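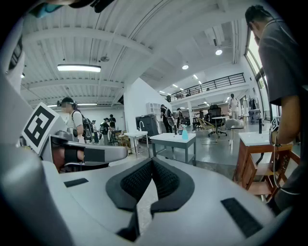 Edição n.º 28

Perguntas frequentes: compra e orçamento de garras manuais para recolha de dados

Estas respostas destinam-se a equipas que estão a planear a compra de garras manuais com marcadores e que precisam de apresentar um orçamento interno. Os preços indicados são os da tabela da Tirnport em vigor a partir de 9 de maio de 2025 e não incluem IVA.

Quanto custa uma garra?

A garra manual Juvdale custa 759 euros por unidade. O preço inclui o corpo em plástico, um par de dedos almofadados montados, um jogo de marcadores impressos e o suporte para a câmara. A câmara é orçamentada à parte, tal como o computador onde os ficheiros são guardados.

O que fica de fora desse preço?

A câmara, os cartões de memória, os carregadores, a mochila de transporte, os cabos de reserva e o mobiliário da sala. Quem já tem câmaras compatíveis pode pedir só a garra e o suporte. Antes de o fazer, envie-nos o modelo exato da câmara, com a objetiva que vai usar. Não aceitamos devoluções de suportes encomendados para um modelo errado.

Quantas garras devo comprar?

Depende de quantas pessoas vão trabalhar ao mesmo tempo, e não do número total de pessoas na equipa. Se a sala for usada por turnos, as garras passam de um turno para o outro. Conte uma garra por posto, ou duas por posto se as tarefas forem feitas com as duas mãos, e acrescente uma de reserva. Para um primeiro projeto, a encomenda mais comum é de cinco unidades.

As tarefas com duas mãos exigem um modelo diferente?

Não. A garra é a mesma para a mão esquerda e para a direita. O que muda é o jogo de marcadores, que tem de ser diferente em cada mão para o programa as distinguir. Indique na nota de encomenda quantos pares pretende. Se não indicar nada, enviamos todas as garras com o jogo da mão direita.

É preciso uma sala própria?

Uma sala fechada não é obrigatória. Um espaço amplo com várias mesas e armários serve bem, e várias pessoas podem trabalhar nele ao mesmo tempo, desde que cada uma tenha espaço para se virar com a mochila às costas. Na fase de planeamento, desenhe a planta com os móveis já colocados e marque os sítios onde cada pessoa vai ficar de pé. É frequente descobrir nesta altura que cabem menos postos do que os previstos.

A luz natural é um problema?

Janelas altas podem dar muita luz durante o dia e pouca ao fim da tarde. Se as gravações se prolongarem por várias horas, convém que as luzes do teto estejam sempre ligadas. Estores ou cortinas entram no orçamento da sala. Pavimentos polidos refletem as luminárias; faça uma gravação de teste antes de gastar dinheiro em tapetes ou de mudar a iluminação.

Que mobiliário e objetos devo orçamentar?

Os que aparecem nas tarefas. Para limpeza e arrumação bastam mesas, um armário com prateleira aberta, uma torneira e alguns artigos correntes, como um frasco pulverizador. A maior parte pode ser comprada em lojas comuns ou trazida de outras salas. Recomendamos reservar 200 euros por posto para objetos pequenos e para a sua substituição. Os móveis são uma linha separada.

A torneira tem de ter ligação à água?

Só se a tarefa usar água. Para tarefas de alcançar, abrir e fechar, uma torneira montada numa mesa sem ligação é suficiente e evita a obra de canalização. Se mais tarde quiser água corrente, peça o orçamento ao instalador antes de escolher o lugar da mesa.

Quais são as peças de desgaste?

Os dedos e os marcadores. A almofada dos dedos gasta-se primeiro na ponta e o rebordo de borracha pode descolar. Os marcadores sujam-se, riscam-se ou levantam nos cantos, e um marcador danificado pode deixar de ser lido sem que o operador dê por isso. Encomende um par de dedos e um jogo de marcadores de reserva por cada garra. As articulações devem ser verificadas todos os meses e não costumam precisar de substituição no primeiro ano.

Posso imprimir os marcadores?

Pode, se a impressão respeitar a escala e for feita em papel mate ou autocolante mate. Os ficheiros são enviados com a fatura. Meça o lado do quadrado preto depois de imprimir. Os marcadores impressos pelo cliente não estão cobertos pela garantia.

Qual é o prazo de entrega?

As encomendas até 5 unidades saem do armazém em 28 dias. Para quantidades maiores, o prazo é confirmado por escrito na proposta. As peças de desgaste são enviadas à parte e chegam normalmente antes das garras.

Há alternativas no catálogo?

Sim. A Wiegand é mais leve e tem um curso de abertura menor, adequado a objetos pequenos. Usa dedos próprios, que não servem na Juvdale. Se o projeto incluir gavetas, garrafas ou panos, a Juvdale é a escolha indicada. Não aconselhamos misturar os dois modelos no mesmo conjunto de dados.

É possível alugar antes de comprar?

Sim, através da Rustham, que trata dos alugueres e da assistência. O período mínimo é de um mês. Metade do valor pago é descontada se a compra for feita até ao fim do contrato. As garras alugadas podem ter marcas de uso na caixa, mas seguem sempre com dedos novos.

Quanto tempo de formação devo prever?

Meio dia para operadores sem experiência. Inclui colocar a mochila, segurar a garra, passar os cabos de modo a não prenderem nos móveis e confirmar que a gravação começou. Quem vai gerir os ficheiros precisa de mais meio dia. As horas do pessoal devem entrar no orçamento, mesmo quando a formação é dada internamente.

E a autorização das pessoas filmadas?

As câmaras apanham quem estiver na sala, incluindo colegas noutros postos. Todos devem assinar uma autorização antes da primeira sessão. Se os rostos tiverem de ser desfocados, acrescente o tempo de processamento ao plano, e peça um parecer jurídico caso os dados saiam da empresa.

Como devo apresentar o orçamento?

Separe a compra inicial dos custos mensais. Na primeira parte entram garras, câmaras, computador, mobiliário e formação. Na segunda entram horas de operador, peças de desgaste, objetos e armazenamento. O modelo de folha de cálculo da Tirnport já vem com esta divisão e pode ser pedido no formulário de contacto, indicando o número de postos e o mês previsto para o arranque.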